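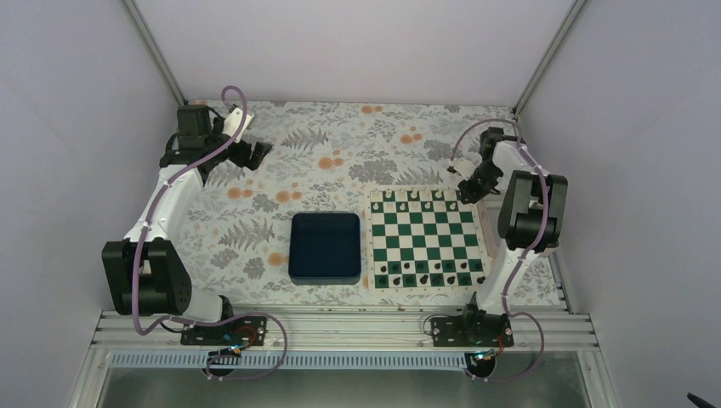 Holding Strength of Removable Hangers for Framed Prints on Painted Drywall

June | By Leonie Bright and Aurélien Vidal

Print | E-mail

1. Background

Tenants in furnished rooms are often not allowed to put nails in the walls, so most framed prints in student housing hang from adhesive strips. The packaging gives a weight limit but says little about the paint underneath. Our project measured how long a framed print of known weight stays up on three kinds of interior paint, and how much damage is left when the hanger is removed.

The work was done for the second-year Interior Materials course under Dagmar Brabec. An earlier report by Philomena Kinsella covered plaster walls and was used as a guide for the procedure. Plaster is not included here.

2. Materials

Test panels were cut from standard half-inch drywall and primed with one coat. Each panel then got two coats of flat, eggshell or semi-gloss paint from the same manufacturer, in the same off-white. Panels dried for four weeks before use.

Two hangers were compared. The Toris strip is a foam strip with an interlocking face, sold in pairs. The Quinlan hook is a plastic hook on a flat adhesive pad. Both were bought in retail packs, and only unopened packs were used.

The frame was a plain frame with an acrylic front. With print and backing board it weighed 1,351 g. For the heavier series a steel bar was taped inside the backing, which brought the total to 1,614 g. Both values are below the limit printed on either pack when the hangers are used in pairs.

3. Method

Panels were wiped with isopropyl alcohol and left for ten minutes. Hangers were pressed on by hand for 30 seconds, and the frame was hung one hour later. We did not use a press or roller, as a person hanging a print at home would not have one. This makes the pressing force a source of error, and to limit it all hangers were applied by the same person.

The panels stood upright in a storage room at normal indoor temperature. Frames were checked each morning and evening. A frame that had slipped more than 5 mm was recorded as failed, even if it was still on the wall. The full program came to 47 hangings, counting repeats.

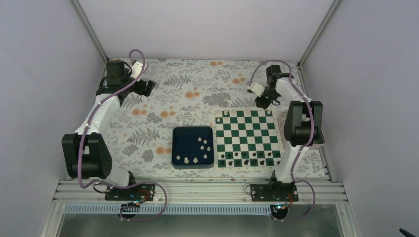 Slip was read against a pencil line drawn along the top edge of the frame at the start. We first tried a paper scale taped to the panel, but it curled and was dropped after the pilot series.

4. Results

At the lower weight, no Toris pair failed on eggshell or semi-gloss within the test period. On flat paint there were 7 failures across both hangers and both weights, and most of these were Quinlan hooks carrying the heavier frame. The usual pattern was slow creep on one side followed by rotation of the frame. In two cases the pad came away with a layer of paint still attached — here the paint had let go of the primer, and the adhesive itself was intact.

Removal damage followed a similar order. Semi-gloss panels showed a faint outline that could be wiped off. Eggshell panels showed small dull spots under side light. Flat panels needed touch-up in most cases, and the touch-up was visible from normal viewing distance because the new paint dried slightly darker.

5. Discussion

The paint finish had more effect than the choice of hanger. A print of moderate weight can be hung on semi-gloss with either product, while on flat paint the printed limit should be treated with caution. We would use half of it as a working value, although our data do not fix that number exactly.

Humidity was not controlled. A kitchen or bathroom wall could give different results, and so could a wall painted many years ago. Canvas prints on stretcher bars were left out, as the strips need a flat surface on the back of the frame.

Albertina Carrilho has asked whether two pairs of strips set at the lower corners would stop the rotation. We had no panels left to test this.

Filed under: Walls & Finishes, Student Work, Picture Hanging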